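16 January 2020 – workroom notebook

Back at the bench after the long gap. The Oltmont quilt has been folded in a bag since December and I'd forgotten how far I got, so the first job was laying it all out on the floor. 87 blocks done out of 115. I was sure it was more than that!

The Shawky thread is still a nuisance. It shreds every time I go over a bulky seam, and a new needle made no difference. Dropped the top tension a bit and slowed right down, which helped on the straight runs but not on the curves. Switched to the Kellov cotton for the last row and had no trouble with it at all. If anyone else picks up a Shawky spool from the shelf, keep it for piecing and don't quilt with it. 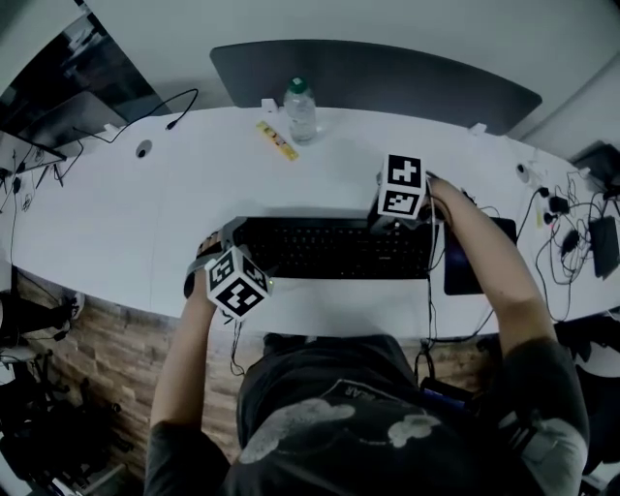 The border is what's really bothering me. I'd planned plain strips, but the blocks are all points and corners and the whole thing wants something softer round the outside. I keep coming back to clouds – fat rounded blobs like the ones on the front of that dark grey T-shirt, faded light grey on grey, nothing too crisp. Appliqué would do it, raw edge if I'm feeling lazy (I am). Drew a few on freezer paper and cut 3 in different sizes to try against the corner blocks. The biggest looks silly. The middle one is nice.

Backing: the Titon wide stuff, 400 cm of it, washed and pressed this morning. It shrank more than I'd like, so measure again before cutting anything.

Next time – finish the row with the green triangles, unpick the wonky corner, and find the walking foot, which is not in the tin where it lives.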